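Rodton Conference Interpreting System
Delegate and Chair Units – Section 4: Setting Up a Closed Negotiating Session 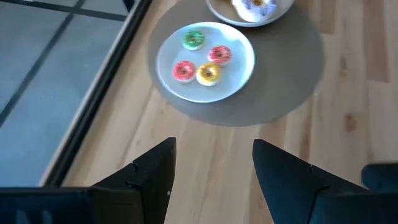
This section covers sessions in which two or more delegations meet without press or public access. For plenary sessions with an open gallery, use Section 3. You should have finished the cabling and power checks in Section 2 before you start.

Seating and unit numbers

1. Get the final seating plan from the conference secretariat. Do not work from a draft. Plans for bilateral talks often change on the morning of the meeting.

2. Place one delegate unit at each speaking seat. Advisers in the second row receive a headset and a channel selector only.

3. Number the units from the left of the chair, starting at 1. A single Rodton controller accepts up to 116 units. For larger meetings, add a second controller and see Section 7.

4. At the controller, open Seats and enter the delegation name for each unit. Use the short country name agreed by the host. If the two sides have not agreed on a name, leave the field blank and use the seat number.

Note: The name you enter shows on the wall display as soon as the microphone opens. Have a protocol officer read the full list before you save it.

Language channels

5. Assign the floor to channel 0. This can't be changed.

6. Assign the host language to channel 1 and the working languages to the channels after it. The system carries up to 22 channels, but the delegate units show only those you switch on.

7. For each booth, set the relay source. If no interpreter works directly between two of the languages, choose the booth that will act as pivot, normally English or French.

8. Test every channel with an interpreter in the booth. Speak at a delegate unit, then listen at a seat on the far side of the table.

Caution: Turn headset volume down before testing. A unit left at full volume from the last session can hurt the listener's ears.

Speaking order

9. Select a microphone mode at the controller:

Chair only – the chair opens and closes every microphone.
Request – delegates press the button and join a queue.
Open – up to four microphones can be live together.

Request mode suits most talks. In small sessions between heads of delegation, Open mode is usually preferred.

10. Set the speaking timer if the parties have agreed on one. The light turns amber 29 seconds before the end of the allotted time and red when it runs out. The microphone stays live until the chair closes it.

Securing the session

11. Turn on Encryption and enter a new session key. Do not reuse a key from an earlier round of talks.

12. Turn off Recording unless both delegations have consented in writing. The Bekar archive module must also be unplugged at the rear panel – switching it off in the menu does not cut the audio feed.

13. If the room uses infrared, close all blinds and doors and check that no signal can be picked up in the corridor. Infrared does not pass through walls, but it does pass through clear glass.

14. Count the headsets out and back in. Set aside any that are missing from the list and report them to the security desk.

Caution: Never leave the controller unlocked during a break. Anyone at the keypad can open a microphone.

If a delegation asks for a private recess, press Suspend. All microphones close and the booths hear silence. Press Resume when the chair returns. Speaking queues are kept, but the timer starts again from zero.

Continue with Section 5, Booth Staffing and Handover.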